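Notes from the Playroom Floor
9/22/18

Hello from Jirkcombe! I promised in the July newsletter that I'd tell you how the toy swap went, and then I went and forgot, so I'm putting that right today with a cup of coffee and my feet up.

We had 40 families sign up this time, up from 13 at the very first one, and I think every one of them showed up in the same ten minutes. Wulan Siregar ran the door and kept the line moving. I was on puzzles, and if you have never tried to check a 600-piece puzzle while a four-year-old leans on your arm, well, I can't recommend it. (I gave up and wrote "probably all there" on the lid.)

The swap rules stayed the same as last year. Bring a bag, take a bag, and whatever is left goes on the Goh Street table for anyone who wants it. I came home with a wooden train, two board books and a big sack of chunky building bricks, so you can guess what my house looks like now.

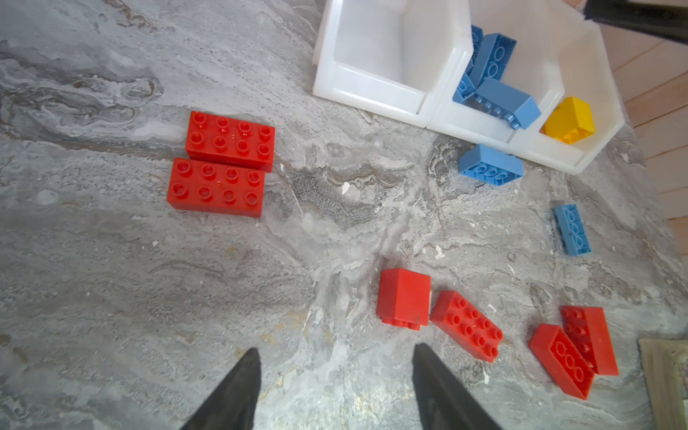 Cleaning secondhand bricks

A few of you wrote in to ask how I wash the big toddler bricks. I fill the tub with warm water and a squirt of dish soap, let them soak while I make dinner, then go over the studs with an old toothbrush. Rinse them well and stand them on a towel, open side down - they hold more water than you'd think. Mine took all night to dry.

Next swap

Qistina Raju has booked the hall again for the spring, and she'd love a few more tables if you have folding ones. We're also short on baby toys and very, very long on stuffed animals (59 left over!), so please pack your bags with that in mind. Write back if you can lend a table and I'll pass your note along to her.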